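Search this site
Enter keywords
Print this page | E-mail this story

The Weight Allowance

The Palamarchuk line accepted household freight at the Gruston depot until six in the evening. Each passenger was allowed 20 kilograms. Anything over was charged by the kilogram, payable before loading, and the clerk did not negotiate.

Shagufta Bugti had read the tariff twice. She had kept the books at the Wemard pump works until it closed in May, and she read tariffs the way other people read menus. The rate to Jikness was 41 per kilogram over the limit. Her mother's belongings, weighed on the bathroom scale in nine lots, came to more than the limit by a wide margin. She entered each lot in a ledger, with a column for weight and a column for replacement cost. Where the freight exceeded the cost, the item stayed.

The method worked well for saucepans. It worked for the iron, the curtains and the radio. It gave no result for the letters, which had weight and no cost, and she left that row blank. 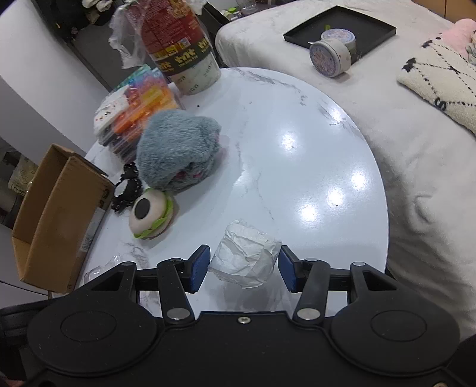

White paper or tissue, folded, above the round table.

She found the first bundle on Tuesday night, behind the flour. Her mother had wrapped small things in paper all her life: buttons, a tooth, seeds, the key to a clock they no longer owned. The kitchen scale had a resolution of one gram and registered nothing. Shagufta tested it with a coin, which registered six. She put the bundle back on the pan, and the display stayed at zero.

She wrote "0" in the weight column. Then she went through the cupboards again and found four more.
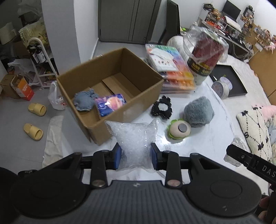 The tariff defined a parcel as any closed container, and said nothing of what filled it. She considered this clause for some time. Packing material was counted in the gross weight, but a cardboard box could stand open on the bed sheet all night while she decided, and an open box was not yet a parcel. Denim went in early — it was heavy, and it was her mother's. She took it out at midnight and put it back at one.

At the depot the clerk set the box on the platform and read out the figure. The excess came to 581. Shagufta had the same number in her ledger and the exact money in an envelope.

"Contents?" he asked.

"Clothing," she said. "Paper."

"Value of the paper?"

She turned to the page and showed him the zero. He copied it onto the form, stamped the form twice and tied the yellow tag to the string. Then he asked her to stand back from the line, and the belt started.

Contact the editors | © All stories remain the property of their authors | Back to top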